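Automation and Everyday Work
Notes for Week 5: Can it do the job yet?
Instructor: Meriem Zerouali

Read these before Wednesday. They replace the slides, which several of you said went by too fast. The reading by Magdy Salem is in the course folder; you need the first half only.

1. The question we are asking

Last week we looked at claims. This week we look at chores. A chore, for this course, is a job that an ordinary adult can be shown once and then trusted with: emptying a dishwasher, folding towels, taking a part out of an old computer, packing a returned order back into its box. Most chores are badly paid or not paid at all, and almost all of them are done by hand.

The question is whether a machine can do one of these from start to finish, in a place that wasn't built for it, at a cost somebody would pay. My own answer is "a few of them, partly." You are free to disagree in your paper, but you will need evidence, and a company video is weak evidence. So is a demo with the engineers standing beside it.

2. What a success rate leaves out

Suppose a firm tells you its robot folds a shirt correctly nine times in ten. Ask first what counted as a try. If the shirt was laid flat by a person before each run, the hard half of the job was done by that person. Ask what counted as correct. Ask who picked the shirts.

Salem's chapter takes up a trial at the Kerow returns warehouse in Jandville. The vendor, Erraji, reported 248 boxes repacked in a shift. Salem got hold of the shift notes and found that staff had stepped in on 50 of them, mostly to free a jammed flap or pick up something dropped. Those boxes stayed in the total. There was nothing dishonest in this by the vendor's own definition, which counted a box as repacked when it left the station closed. It does mean that a worker had to be close by all day, and that worker's wages appear nowhere in the savings table.

Write down the definition before you write down the number. I will be looking for this in your papers.

3. Taking things apart

Electronics recycling gets mentioned a lot as a job robots are about to take over. On paper it looks good. The work is dull, the objects are rigid (no towels), and old office machines come in large batches from a limited set of makers. A desktop tower also opens up nicely: take off the side panel, lay the case down, and most of what you want can be reached from above.

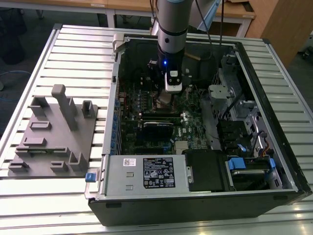 Now think about what "remove the memory" asks for. You have to find the sticks, which may be under a cable that was left wherever the last technician pushed it. You press the latches, and they may be stiff. You pull straight up with enough force to free the part and not so much that it flies out or cracks the board. A person does this mostly by feel. We notice a latch giving way before we see it move, and we ease off without thinking. A camera looking down into a case gets a poor view of any of that, and the hand itself gets in the way at the worst moment.

Cables are worse. A screw is always screw-shaped. A cable has a different shape in every machine, including two machines of the same model bought on the same day. Programs that play back a fixed path fail here. Programs that learn from many examples do better, but "better" in the published work often means one type of part, in one type of case, set down in nearly the same position each time.

Salem quotes a shop foreman at Ramance, a small refurbishing business, who tried a rented arm for a month in March. His complaint had little to do with the arm's skill. It could pull drives from the model it had been set up for. Then a pallet of a different model arrived, and setting it up again took longer than doing the pallet by hand. He sent the arm back. I find this more useful than most of the benchmark papers, although it is one shop and one man's account, and you should say so if you cite it.

4. Fixtures, or who is helping

Factories have used robots well for decades, and they did it by changing the factory. Parts arrive in trays, facing the right way. Holders keep them still. The floor is flat and people stay out of the way. All of this is good engineering. It gets slippery when the same methods are used in a test and the result is then described as if it would carry over to a kitchen or a repair bench.

When you look at any demonstration, separate three kinds of help:

Help from the setup. Holders, trays, clamps, good lighting, a case already opened.

Help from people during the run. Remote control, resets, a hand reaching in.

Help from the choice of task. Only one step of the job is shown, and it's the step that works.

Help of the first kind may be fine if the buyer can afford it and has the room. A recycling plant might. A family won't bolt holders to the counter so that a machine can put away the forks.

5. The case against my view

I have been wrong before. Around 50 students have taken this course, and the early ones heard me say that picking mixed items out of a bin would stay out of reach for much longer than it did. Learning from recorded human motion has moved faster than I expected, and grippers are cheaper. If you want to argue that disassembly will follow the same path, the strongest version goes like this: the failures above are mostly failures of variety, variety is cured by more examples, and examples are getting easier to collect.

I'd answer that force and feel are recorded poorly or not at all in many of those examples, and that adding more of them does little about it. But that is an argument, and it could be tested.

6. For Wednesday

Pick one chore you do yourself. Do it slowly and write down every step, including the ones you don't normally notice, such as turning an object over to see which side is up. Mark the steps where you relied on touch. Then find one published demonstration of a machine doing the same chore and mark which of your steps it shows.

Two pages at most. Bring a printed copy, as we will be trading them in class. If your chore has no demonstration at all, keep it, and tell us where you looked.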